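Paper cup

A paper cup is a disposable drinking vessel made from paperboard, normally given a thin lining so that liquid does not soak into the wall. It is used for hot and cold drinks in offices, canteens, waiting rooms and at home, and is usually thrown away or recycled after a single use.

Construction

The ordinary cup is made from two pieces of board. The side wall is cut from a flat sheet in the shape of a fan, wrapped round a tapered former and joined along its edges, leaving a straight seam that runs from the rim to the base. A separate disc forms the bottom and is sealed into the lower end of the wall. The top edge is then curled outwards to make the rim.

The rolled rim has several uses. It stiffens the mouth of the cup, gives a smooth edge to drink from and provides something for a lid to grip. Plain white is the usual colour for general stock, and printed cups are mostly made to order.

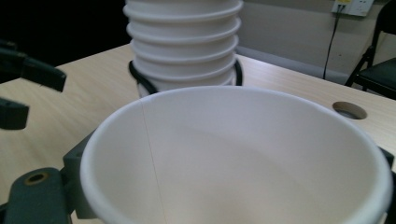 The taper of the wall allows cups to be nested. The amount of each cup left showing in a stack depends mainly on the depth of the rim and the angle of the side, so cups from different makers may stack at different heights even when they hold the same amount. A wall that is too steep makes the cups jam together, and two or three may come away at once.

Storage and stacking

Cups are generally sold nested in a long plastic sleeve. Once the sleeve is open they may be left in it, placed in a tube dispenser or stood on the worktop. Standing them mouth down keeps dust out of the inside, and the wider end then rests on the surface - a steadier arrangement than the reverse.

A tall stack is light for its height and is easily knocked over. Holders for table use deal with this by keeping the column upright on a base, often with rods or a wire frame to steady the sides. The Norwegian household writer Borghild Tangen, in her guide to the shared kitchen, advised keeping up to 30 cups in an open holder and leaving the rest in the cupboard.

Among the tabletop types, the Hikside has a round base with an open frame, while the Farnalard is a closed tube fixed to the wall. The Keno, a shorter model, takes 13 cups and is meant for small trays.
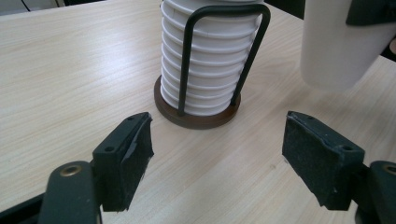 How should a stack of paper cups be kept clean in an open holder?

The cups should be stored upside down, away from the sink and kettle, and lifted by the outside of the wall. The holder should be wiped and left to dry before it is refilled.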